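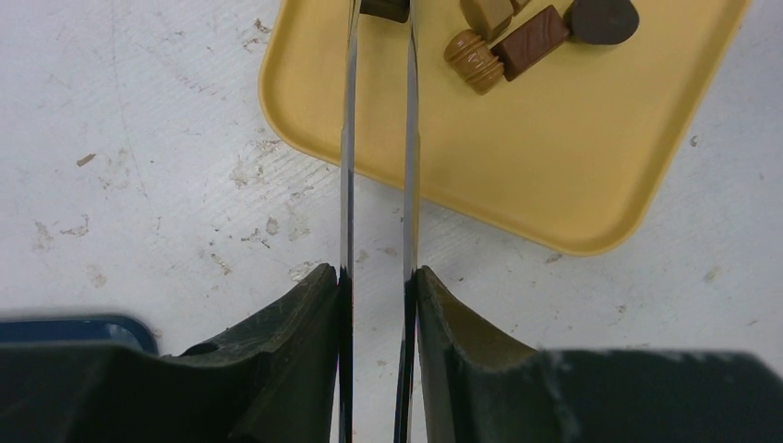 Stock Control, Handout 4: Order Quantities and Reorder Points
Prepared by Mio Ogura. Revised 7/22/18.

Read this with the notes on demand records. The symbols are the same, except that h now stands for holding cost per unit per year and no longer for the holding rate. The holding rate is written i.

4.1 The two decisions

For any item held in stock, someone has to decide how much to order and when to order it. The first decision fixes the working stock. The second, together with the variation in demand, fixes the safety stock. In much of what follows they are treated separately. This is slightly wrong, since a small order quantity exposes the stock to more replenishment cycles in a year and so to more chances of running out, but the error is small for most ordinary items.

Symbols used:

D demand per year, in units
S cost of placing and receiving one order, in pounds
p purchase price per unit
i holding rate per year, as a fraction of price
h holding cost per unit per year, equal to i times p
Q order quantity
L lead time, in weeks
R reorder point, in units

4.2 The cost of a given order quantity

If stock falls steadily from Q to zero and is then replaced in one delivery, average working stock is Q/2. The number of orders in a year is D/Q. The yearly cost of ordering and holding is therefore

C(Q) = S × D/Q + h × Q/2

The first term falls as Q rises and the second grows in proportion to Q. Setting the derivative to zero gives the order quantity with the lowest cost:

Q* = square root of (2DS/h)

At this quantity the two terms are equal, and the cost is the square root of (2DSh). Equality of the two terms is a useful check on arithmetic.

S should contain only costs that change with the number of orders. The salary of a buyer who would be employed in any case is left out. Carriage charged per delivery goes in. Carriage charged per unit belongs in p. Students regularly put the whole cost of the purchasing office into S and obtain order quantities several times too large.

The same care is needed with h. It covers the cost of money tied up, insurance, loss, damage and any rent that varies with the space used. Rent on a building already leased for the full term does not vary with Q and is excluded, unless the space has another paying use.

4.3 Worked case: the Keltatow depot

Keltatow supplies replacement pump seals from a single depot. One line, bought from Jendley, has the following data.

D = 2,000 units per year
S = £9 per order
p = £20
i = 0.20, so h = £4
Working year = 50 weeks, so mean demand is 40 units per week

The order quantity is

Q* = square root of (2 × 2,000 × 9 / 4) = square root of 9,000 = 94.9 units

The yearly cost of ordering and holding is the square root of (2 × 2,000 × 9 × 4), or £379.47. Each of the two terms is £189.74. In practice the depot would order 95, or 96 if the seals come in dozens. The difference in cost is a few pence.

4.4 Sensitivity

The cost curve is flat near its lowest point. For any Q, the ratio of its cost to the lowest cost is

C(Q)/C(Q*) = ½ × (Q/Q* + Q*/Q)

Ordering double the best quantity raises the cost by 25 per cent. Ordering half the best quantity raises it by the same proportion. An error of 20 per cent above the best quantity raises the cost by 1.7 per cent.

Two things follow. Rough values of S and h are good enough, because the square root halves any small proportional error before it reaches Q. Rounding to a full carton or a full pallet layer is also harmless, provided the rounding is modest. Where the carton is several times Q*, the formula has to be set aside and the cost of the carton quantity worked out directly.

4.5 Price reductions for larger orders

Suppose Jendley will accept £19.60 per unit on orders of 500 or more. The comparison must now include the purchase cost, and h falls to 0.20 × 19.60 = £3.92.

At the full price, ordering 94.9 units:
Purchases £40,000.00
Ordering and holding £379.47
Total £40,379.47

At the reduced price, ordering 500 units:
Purchases £39,200.00
Ordering £36.00
Holding £980.00
Total £40,216.00

The reduction is worth taking, by £163.47 a year. The highest price at which the larger quantity still pays is found by solving 2,050p + 36 = 40,379.47, giving p = £19.68. A reduction of less than 32 pence per unit should be refused.

The calculation assumes that the seals do not go out of date and that there is room for them. Both should be checked with the storekeeper. It also assumes that demand lasts. Five hundred units cover twelve and a half weeks, so a line due to be withdrawn in April should not be bought this way in March.

4.6 The reorder point

With demand known exactly, the reorder point would be mean demand over the lead time. With a lead time of two weeks it would be 80 units. Demand is not known exactly, and a reorder point of 80 would leave the depot short in half of all cycles if demand over the lead time is symmetric about its mean.

Let the standard deviation of weekly demand be 12 units. If the weeks are independent, variances add, and the standard deviation over two weeks is 12 × square root of 2 = 17.0 units. Standard deviations themselves do not add. Writing 24 in place of 17.0 is the most frequent mistake in this part of the course.

For a 95 per cent chance of no shortage in a cycle, using the normal distribution, z = 1.645. Then

Safety stock = 1.645 × 17.0 = 28 units
R = 80 + 28 = 108 units

The safety stock costs 28 × £4 = £112 a year to hold. Note that R is compared with the stock position: stock on the shelf, plus stock on order, less units promised to customers. Comparing it with shelf stock alone leads to a second order being raised while the first is still in transit.

Note also that R here is larger than Q. At the moment of ordering there may already be an order outstanding. There is nothing wrong in this. 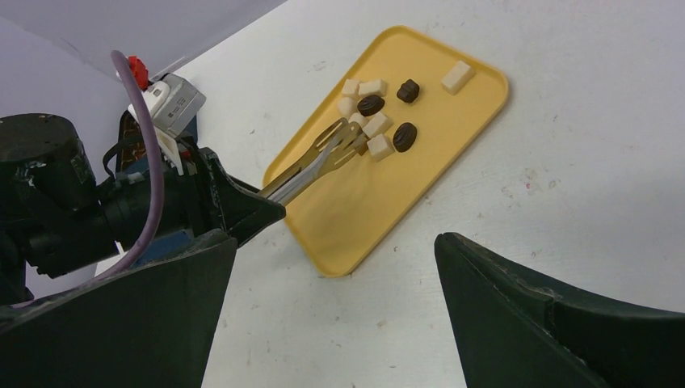 Does a 95 per cent service level per cycle mean that 95 per cent of demand is met from stock?

The two measures are different, and the share of demand met is normally the higher one. The cycle measure counts a cycle as failed whether the shortage is one unit or thirty. The share of demand met, usually called the fill rate, depends on how many units are short in an average cycle compared with Q. In the Keltatow case the expected shortage per cycle is the standard deviation multiplied by the normal loss value at z = 1.645, or 17.0 × 0.0209 = 0.355 units. Divided by 94.9, this gives 0.4 per cent short, so the fill rate is 99.6 per cent.

Before quoting a service level, state which measure is meant. Aoi Ichikawa's notes on supply contracts use the fill rate throughout. The present handout uses the cycle measure unless it says otherwise.

4.7 Periodic review

The method in 4.6 requires the stock position to be known at all times. Where it is examined only at fixed intervals, the stock must cover the review interval as well as the lead time, as nothing can be ordered between reviews.

Let the review interval be T. The order-up-to level is

M = mean demand over (T + L) + z × standard deviation of demand over (T + L)

At each review, order M less the stock position. For the depot, Q*/D gives an interval of 2.4 weeks, rounded to two weeks for convenience. T + L is then 4 weeks.

Mean demand over the period = 160 units
Standard deviation = 12 × square root of 4 = 24 units
Safety stock = 1.645 × 24 = 39.5, taken as 40 units
M = 200 units

Safety stock rises from 28 to 40 units, at an extra £48 a year. Against this must be set the saving from placing orders for several lines with one supplier on the same date. If a joint order costs little more to raise than a single one, the saving soon exceeds £48.

4.8 Variable lead time

Where the lead time itself varies, with mean L and standard deviation s(L), and is independent of demand, the variance of demand over the lead time is

L × (variance of weekly demand) + (mean weekly demand squared) × s(L) squared

With s(L) = half a week, the depot has 2 × 144 + 1,600 × 0.25 = 288 + 400 = 688. The standard deviation is 26.2 units and the safety stock becomes 43 units. More than half of the variance now comes from the supplier. Better forecasting can act only on the first term, so the supplier's delivery record is the place to start.

4.9 Limits of the method

The order quantity formula assumes a steady rate of demand. It should not be applied to lumpy demand, such as spare parts used only at an annual overhaul. The normal distribution should not be used for slow-moving items, where it gives weight to negative demand. The Poisson distribution is the usual replacement and is covered in the next handout, using the Brenovden spares data.

Tables of the normal loss function are at the back of the course folder. Intermediate results should be carried to at least three figures and rounded only when the order quantity or reorder point is stated.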